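Florport Parts Bench: Redesigning the Shelf
Student Project Report, Workshop and Storage Design
Gwenaël Renaud
February 10, 2021

Why a shelf?

When our project list went up in January, most of my class went straight for the chairs and lamps. I picked the shelf! I spent last summer packing small parts at Melurel, and I came away with strong opinions about where things should sit on a bench. If a part has a place that fits it, your hand goes there without you looking. If it sits in a flat bin with everything else, you dig.

My question was simple: can a cradle-shaped tray on a sloping reach be quicker to use than the flat bins we have now? I tested at the Florport bench, which gets great light in the morning and has a perforated rail next to it – very handy when you want to move something by one hole and try again.
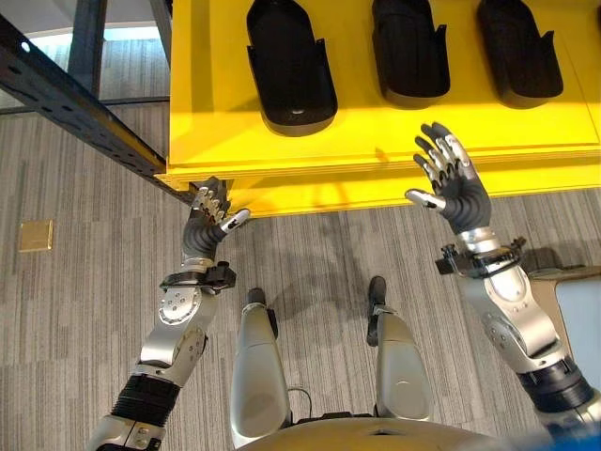

Volume 7, page 20

I went with yellow for the shelf and black for the trays, and I'm so happy with that choice. The contrast is strong even when the sun is on the front edge, and the rounded trays stand out clearly. I did worry about glare, so I tried the bench at different times of day. Bright sun on the lip bothered two of my testers a little, but they could still find the trays fine.

Each tray is an elongated cradle with raised side walls and a rounded bottom. My first version (the Leblanc profile, after the sketchbook I drew it in) had walls that were too low, and parts rolled out whenever the shelf got bumped. Raising them fixed most of it. I also lined the trays up parallel, because in my early layout they fanned out and everyone reached for the wrong one.

Testing

My classmates did 200 pick-ups from the flat bins and 200 from the trays. We logged 112 fumbles with the bins and 20 with the trays, which made me jump out of my seat! Part of that is surely practice, as the bins always went first. I should have switched the order for half the group.

Next steps

I'd love to run the test again with Prerine clips, which are smaller and slide around more. I also want to try a shallower tray for short parts – the current one makes you reach in a bit far.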